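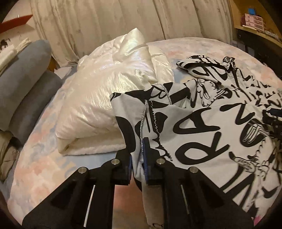 By Stodon staff — posted October, 3 min read

New house rules out for anyone using hand-held grippers on laundry and bedding in private homes. Unen and Nuvau put the draft up on their shared page this morning, and Thân has signed on for its own crews.

Short version. Pinch fabric on a fold, never on a trim or a seam. Printed and patterned clothes stay in, but log the print as "busy" so it can be sorted later. Leave the room as the household has it — cushions, covers, curtain, shelf, the lot. No tidying first. Anything with a name or address on it gets turned face down before the start, and the household can pull a session any time up to a month after.

The draft follows a check of 3,927 sessions, mostly bedrooms. Reviewers sent back 512. The biggest group, 193, had no signed consent sheet atached. Others were marked down for dragging a garment across the bed instead of lifting it, or for labels that just said "cloth".

Labels are the sore point. Crews want one word per item, reviewers want colour and type at least. Draft goes with the reviewers for now, "white printed garment" is fine, "shirt" only if your sure.

Finger pads also get a line. Check before every session, swap if worn, write down the swap. Nothing in there on cleaning between homes, which a few crews asked for. Unen says that part is coming in the next version.

Comments are open till the end of the month. Older sessions won't be re-marked unless a household asks.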